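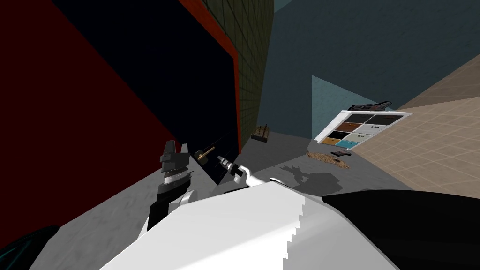 Selina Zürcher

Der Zweifinger war links montiert, das zylindrische Werkzeug rechts. So stand es im Auftrag von Cuevas, und so hatte Lodhi die Szene geladen. Rote Wand, schwarze Öffnung, grauer Boden. 400 Durchläufe je Regler, danach Wechsel.

»Der kleine Griff mit dem Messington«, sagte Lodhi. »Er hängt in der Luft.«

»Schwerkraft?«

»Ist gesetzt.«

Portela trug es ein. Er trug alles ein, auch die Schräglage des weißen Schranks und den braunen Grus davor. Der Regler von Iradano hatte im März bei Durchlauf 1.281 den linken Arm angehalten, Finger offen, nach oben gerichtet. Fehlercode keiner. Der Regler von Plondau hielt ihn jetzt in derselben Stellung. Die Gelenkwinkel stimmten bis zur vierten Nachkommastelle überein.

»Gemeinsame Bibliothek«, sagte Portela.

»Gibt es nicht. Ich habe beide übersetzt.«

Lodhi tauschte das Greifermodell, setzte den Zufallswert neu und startete. Der rechte Arm fuhr vor, das Werkzeug blieb knapp vor dem Griff stehen. Der linke ging nach oben und öffnete die Finger.

Portela sah auf die Momentenkurve. Sie war flach. Er verglich sie mit der vom März und legte beide übereinander, bis nur eine Linie zu sehen war.

»Was schreiben wir Cuevas?«

»Kein messbarer Unterschied zwischen den Reglern.«

»Und die Stellung?«

Portela löschte das Wort »wartet« aus dem Feld für Bemerkungen und ließ das Feld leer. Dann gab er den nächsten Durchlauf frei.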